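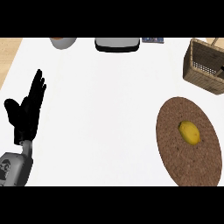 Page last changed: February 2024

Right, a few of you asked why I went so quiet in January. Short version: I spent nearly the whole month chasing one fault in a simulated arm, and I'm finally calm enough to write it up. Long thread, get a tea.

Background for new followers. I work on the Drenley project, tabletop tasks in simulation. One arm in view, one black five-fingered hand, one yellow fruit on a brown oval mat, one wicker basket. Fruit goes in basket. My mum thinks this is what I did a degree for (it is).

We'd trained a policy that was doing really nicely. Then I updated our hand model to the new Skodano one, kicked off a batch of 1,000 runs overnight and went home feeling very pleased with myself.

Came in to a sea of red. In run after run the hand came up on the left side of the table, got itself upright, fingers pointing away across the table, and then just stayed there. Fruit on the other side, miles of white table in between, and no reaching whatsoever.

No crash, by the way! No error, no warning, the log was as cheerful as anything. As far as the software was concerned it was having a lovely day. I'd have taken a big ugly crash over that.

First thing I blamed was the table. It's very white and very plain and I've never liked it – I had a whole theory about the policy losing its sense of depth over all that blank surface. Spent two days putting textures on it. Made no difference. I'd like those two days back please.

Second thing I blamed was the fruit. (Is it a lemon? Is it a mango? We have argued about this at lunch and I'm not reopening it here.) I swapped it for a plain ball. Hand still hung about on the left. Sorry, fruit.

Third thing I blamed was Anel Pillay, because Anel had touched the config last. Anel was very gracious about it and also completely innocent. I bought the biscuits.

So then I did what I should have done on day one and watched the joint commands instead of the video. And the policy WAS asking to reach. Every time. Lovely smooth commands heading off to the right, exactly what you'd want. The arm was ignoring the lot.

Something between the policy and the arm was eating them. We have a safety layer in there called Vakmont. It checks each command before it goes through, and if it thinks the hand is about to hit something it holds position. It's also the same code we run on the real arm, so at this point my stomach went a bit funny.

Vakmont thought the thumb was inside the wrist. Permanently. The new hand model had its thumb collision shape in different units from the rest of the hand, so the safety layer believed our robot had a thumb the size of a wardrobe. Naturally it held still. I'd hold still too.

The picture looked perfect throughout, because the shape you see and the shape it checks for collisions are two separate files. I must have stared at that nice normal thumb for hours.

Now the bit that bothered me. Holding position is the safe way to fail, fine, well done Vakmont. But Abena Appiah asked the obvious question in our meeting: what if the shape had been wrong the other way? A thumb that's far too small, so the checker waves everything through?

So we tried it, in sim only. Shrank the thumb shape on purpose and ran it again. Vakmont passed every single command and the hand went thumb first into the side of the basket, over and over. Nothing in the log that time either. I did not enjoy watching that.

That could have gone on to the real arm. We had no check at all comparing the collision shapes with the visible ones. None! We'd all assumed somebody else's bit of code did it.

What we've changed: a start-up test that measures both sets of shapes and refuses to run if they disagree. When Vakmont holds for more than 5 seconds it now shouts about it in big letters. And a new hand model doesn't go near the hardware until two people have signed it off.

Also added a little view that draws the collision shapes over the top of the normal ones. Took me an afternoon. Wish I'd had it in, ooh, the first week of January.

Reran the lot with the fixed model, 3,000 runs this time because I no longer trust anything. It's reaching again. 7 of them ended in a hold and I'm going through those one at a time now.

Khumalo lot, if you're reading, you've got the same hand model as us. Check your thumb units before you do anything else today. Message me if you want the test script, it's scruffy but it works.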